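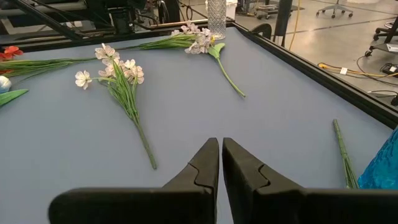 Artificial stems on the work table at Ustham, seen from the wrist camera beyond the gripper fingers.

Ustham Releases Version 4 of Ginurlow Planning Software

January 27, 2023

Ustham has released version 4 of Ginurlow, its motion planning software for robot arms that handle long, flexible objects. The release is open to all partner laboratories and was prepared jointly with Kestent, which supplied the perception module.

Earlier versions planned each grasp from a single point on the object. Version 4 follows the full line of a stem and selects a grip that keeps leaves and blossoms clear of the vase opening. The planner was tuned on 2,000 recorded trials and then checked on a separate set of 467, completed in November.

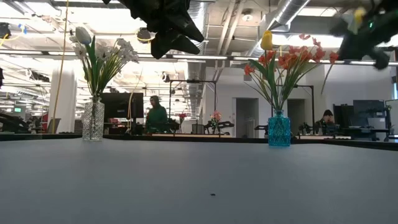 Ginurlow also includes a new placement check, developed at the Çınar site, that compares the arrangement with the task plan before the arm moves on. Clear glass and faceted surfaces have been a known difficulty for depth sensing. The check is intended for setups such as the two faceted vases at the far edge of the table, one clear with white flowers and one turquoise-blue with orange-red flowers, where leaves spread well past the rim.

The release closes 41 reported issues, most of them in camera calibration and logging. Partner laboratories may request access through the Ustham software office. Existing configuration files will continue to work without changes.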